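Category: Border Security / Announcements

GODIA, 10 April 2000

The Godia Border Service will place the whole of its northern sector under one command, ending an arrangement in which three separate forces shared the patrol of the mountain line. The change was approved in March and takes effect at the start of the next duty year.

Under the new structure, all posts between the Jemal Pass and the Ulta River will report to a single sector headquarters at Grostiris. The sector covers 458 kilometers, much of it above the tree line and closed to road traffic in winter. Until now, the posts at either end of the line have answered to different headquarters, used different radio procedures and drawn supplies from separate depots.

"An officer at Jemal should be able to reach the next post and be understood at once," said Director Aaliyah Gauthier. "Our people have asked for one chain of command for a long time. They will have it, and they will have the training that goes with it."

Seven posts will be rebuilt on their present sites. Four new posts will be opened in the Ulta valley, where the distance between stations has been a concern to local residents and to the Service. Each new post will have living quarters, a radio room and a covered vehicle bay. Work will begin when the upper road is clear of snow.

A total of 800 officers will be assigned to the sector. Those now serving with the other two forces may apply to transfer at their present rank, and their years of service will be carried over in full. Officers who do not wish to transfer will return to their parent force. All personnel assigned to the line will complete a common course in mountain movement, first aid, night patrol and small-unit drills before taking up their posts.

Crossing points open to the public will keep their present hours. Herders holding seasonal grazing permits do not need to reapply, and permits issued by any of the three forces remain valid until the date printed on them. Questions about permits should be addressed in writing to the sector office at Grostiris.

The Service will publish the list of post commanders before the new duty year begins.

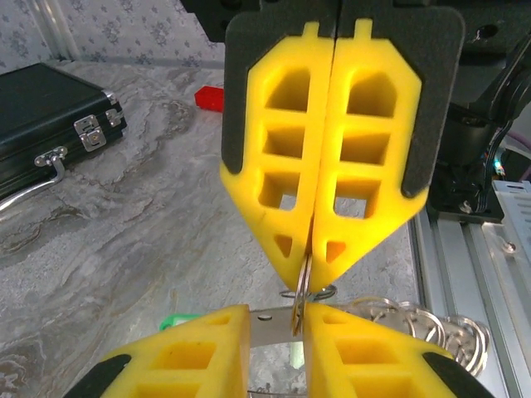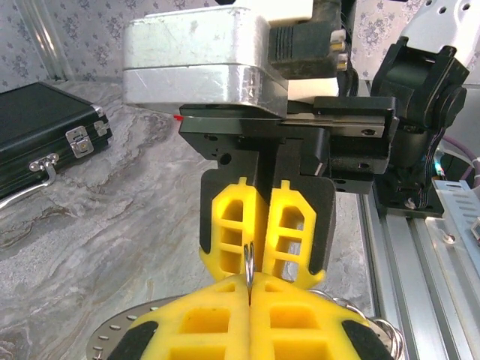
Both photographs: small silver ring held between yellow gripper fingers.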